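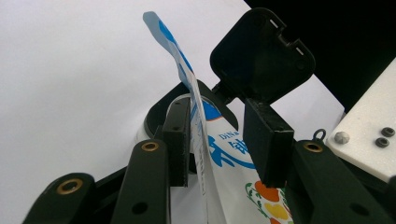

Žydrūnas Urbonaitė says the grip planner used to need retuning every time a new package came in, and that with the new release the job takes one setting.

Bodura today released version 7 of Jiltbridge, its grasp planning software for two-finger grippers. The update adds a closing-force model for food packages and other soft packaging, along with a faster check for lids, rims and other nearby edges before the fingers close.

The planner was tested on 131 package types at the company's Lerkgate site. Recorded grasps can now be replayed step by step, with finger position and planned force shown on the same timeline.

"Thin packaging folds where you don't expect it," said Valentyna Demchenko of Bodura. "We wanted the planner to allow for that – and to stop early if the numbers look wrong."

Version 7 is a free update for current license holders. Support for the previous version ends in August.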